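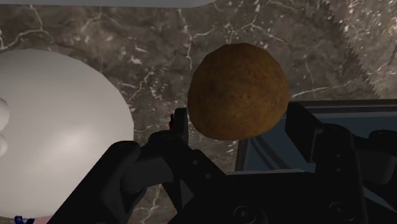
Minutes, works meeting, Plokunitz kitchen, 8 Dec 2018
Chair: Selina Kaufmann. Minutes: Cyrill Mayrhofer. Apologies from the night shift.

1. Prep line. Selina reported on the plan to move part of the vegetable and fruit handling to the Drikitz arm from March. The staff on prep have asked which items go over first. Proposal is to start with round, rough-skinned goods, like the lumpy brown one between the black fingers in the simulation picture, and to leave anything soft or leafy with the prep table. Cyrill noted that the dark marble in the simulation has a lot of pale veins in it, and our counters are plain steel. Selina will ask Hämmerli whether that matters for the settings.

2. Jobs. No positions will be cut. Of the 13 people on prep, seven have put their names down for operator training. The others stay on hand work. Two people asked whether the operator grade is paid more. It is, from the first full month after the training. The works agreement needs a new line for this – Selina to draft.

3. Breaks. At present the line stops when people go on break. With the arm running it would not have to. Several people were against this, as whoever is left at the end of the line would be packing alone. Agreed that the line keeps stopping for breaks until the summer review.

4. Lifting. The first aid book shows that most back complaints come from tipping the crates. The arm does not do this. Request from the floor for a crate tipper as well. Hämmerli quoted 779 for the large model and 499 for the small one. The small one was preferred – it fits under the window. Cyrill to order.

5. Noise. Plellach branch has had its arm running for a season and says the compressor is the loud part. Selina to arrange a visit for anyone who wants to hear it. List on the board by the lockers.

6. Other business. Locker keys still missing for the new starters. Cyrill to chase.

Next meeting in the canteen, same time.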